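How Do You Teach a Robot Arm?

Trenik Science Pages for Kids
Posted 2/15/23

A robot arm does not know how to pick up a block. It has motors that bend its joints, and it has a computer that tells the motors what to do. Somebody still has to teach the computer. One way is to write out every move as code. Another way is to show the robot.

There are two main ways to show it.

The first is by hand. A person holds the arm and guides it to the block, a bit like helping a little kid hold a pencil. The motors go soft so the arm is easy to push. While it moves, the computer saves how far each joint has turned.

The second is by remote control. The person stands back and moves a controller, and the arm copies. Push the controller forward and the arm goes forward. Squeeze it and the gripper closes. A gripper is the robot's hand. This way works well with big, heavy arms, and it keeps people's fingers out of the way.

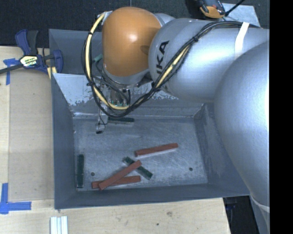 Each try from start to finish is called a demonstration, or demo for short. One demo is not enough. Blocks can lie flat, lean on each other, or sit right up against a wall where there is not much room for a finger to fit. The robot needs to be shown all of these.

At the Plindadura workshop, people taught an arm to take blocks out of a bin. They made 94 demos in four days. Each person drove for eight minutes and then took a break, because tired drivers bump into things — and the robot will learn the bumps too.

After that, the computer looks for patterns in the demos. Then the arm tries alone. If it keeps missing blocks in the corners, the drivers go back and record more corner demos.

Words to know

Joint: a place where the arm bends or turns.
Gripper: the part that grabs.
Demo: one full try that the robot can learn from.

Try it with a friend

Put a few blocks in a shoebox. Your friend is the robot and shuts both eyes. Hold your friend's wrist and guide it to a block. Then let go and use only words, like "left" and "down" and "close." Trade places and do it again with the blocks in a new spot.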